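Garnora wrist-view set: data card

Version 2, last edited 15/07/2022

What this is

Garnora is a set of short recorded episodes for training a policy to move and hold small objects with a single gripper. Everything was recorded from a small camera fixed at the wrist. The set was put together by the Flondier group and is used mainly to train the Nomer controller, though nothing in the format ties it to Nomer.

There are 379 episodes in this release. We planned for 400 and dropped the rest during checking, mostly for missing joint readings or a clock that had drifted between the camera and the arm.

What is in an episode

Each episode folder holds the wrist video, the joint positions, the gripper opening and a one-line text label written by the operator. Times are in seconds from the start of the episode. Joint positions are in radians. The gripper opening runs from 0 (shut) to 1 (fully open) and is not converted to millimetres.

The label says what the operator meant to do, for example "move the block to the tray". It does not say whether the attempt came off. That is in a separate column, "outcome", filled in by a second person who watched the video without seeing the label.

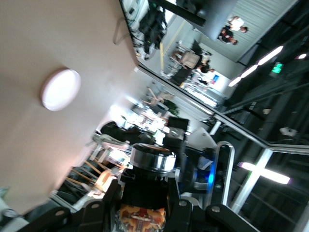 Wrist angle varies a great deal across the set, and we left the steep views in. Earlier sets from the group kept only the stretches where the camera faced a work surface, and policies trained on them behaved badly as soon as the wrist turned away. Views such as this one, with a pale ceiling and a round white light taking up the left half and a glass railing running off to the right, carry little about the task but a good deal about where the wrist is pointing. The gripper housing stays in view along the bottom, and our baseline masks it with a fixed outline. If you change the crop, redraw the mask. Bright ceiling lights also pull the exposure about, so expect the darker parts of some views to lose detail.

How it was recorded

Operators moved the arm by hand controller. Each had a short practice period, which is not included. Recording was done in 9 blocks, and the block number is in the metadata. Please split by block when you make a test set – splitting by episode puts near-identical backgrounds on both sides and the scores come out too high.

The files were written with the Tahiri logger. It stores video and joint data separately and joins them on export, so a few episodes have a video that runs slightly longer than the joint data. The loader trims the extra.

People in view

The wrist camera picks up whatever is past the work area, including people at a distance. Episodes where a face could be made out clearly were blurred or taken out. Do not use the set to identify or follow anyone. If you find something we missed, send the episode number and the time and we will deal with it in the next release.

Known problems

- Outcome is blank in a small number of episodes where the second person could not tell.
- Labels are in English only and spelling has not been tidied.
- Block 2 was recorded before the wrist mount was tightened, so the camera offset differs a little from the later blocks. Use the calibration file in that block's folder.
- There is no depth and no sound.

Changes

Version 2 adds the outcome column and fixes the time offset in the joint files. Version 1 should not be used for training. The next release is planned for September and will add a second camera position to new blocks only.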